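Wallero Fitted Sheet in Sage

Size: twin, full, queen, king
Fabric: cotton, plain weave
Pocket depth: fits mattresses up to a standard height, with elastic on all 4 sides
Minimum trade order: 200 sheets

The Wallero is the everyday fitted sheet in the Jevness bedding range. It was drawn up by Pui-shan Chien for small hotels and rental apartments, where beds are changed often and ironing is a luxury. The cloth is a middle weight. It feels crisp for the first few washes and softens after that.

Sage is one of the colors we dye all year. It is a gray-green that sits well next to white pillowcases and does not show lint the way navy does. Clay and Oat are made to order from November.
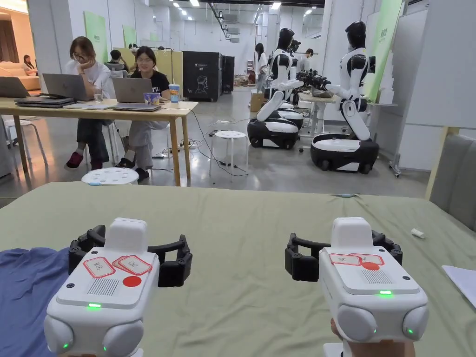 Washing and drying

Wash warm with similar colors. Skip the fabric softener, which coats the fibers and makes the sheet slower to dry. Tumble on low and take it out while the hems are still slightly damp. Like all plain cotton, the Wallero will wrinkle if it is left in the dryer. Most of the creases pull out when the corners are fitted. For a flatter finish, iron on the cotton setting — steam helps.

Expect a little shrinkage in the first wash. The sheet is cut oversize to allow for it, so a new one may look loose on the bed.

Elastic and corners

The elastic is sewn inside a folded channel and does not touch the mattress. If it goes slack, the channel can be opened at one corner and new elastic threaded through. Vimeck sells the right width by the roll. Raphaël Tanguy in our repair room will also do this for trade customers, at cost plus shipping.
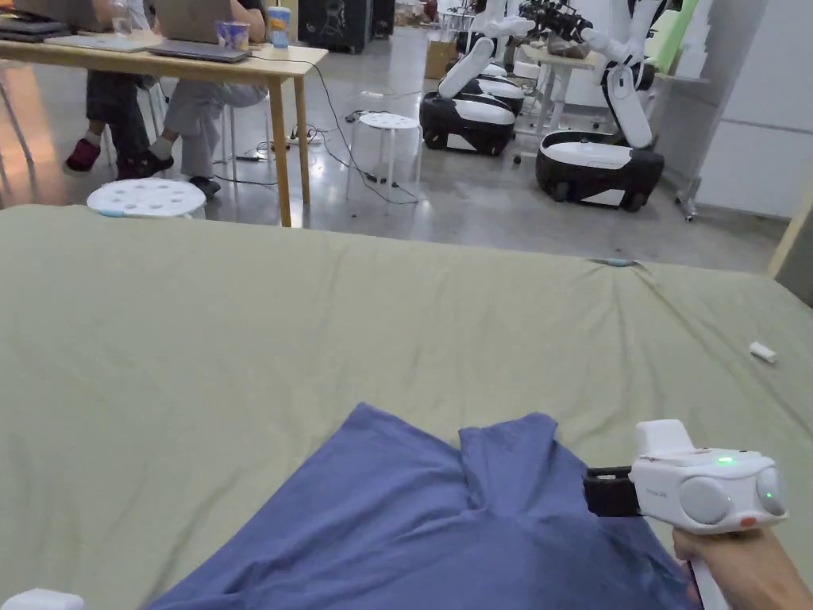 Can I use the sheet without a mattress protector?

It can go straight on the mattress, but it is not waterproof. For rentals we suggest the Sabatier protector underneath.

Ordering

Single sheets ship from stock. Trade orders over 500 are packed by size in plain cartons, and orders over 3,000 are quoted separately. Unwashed sheets in their original wrap can be returned.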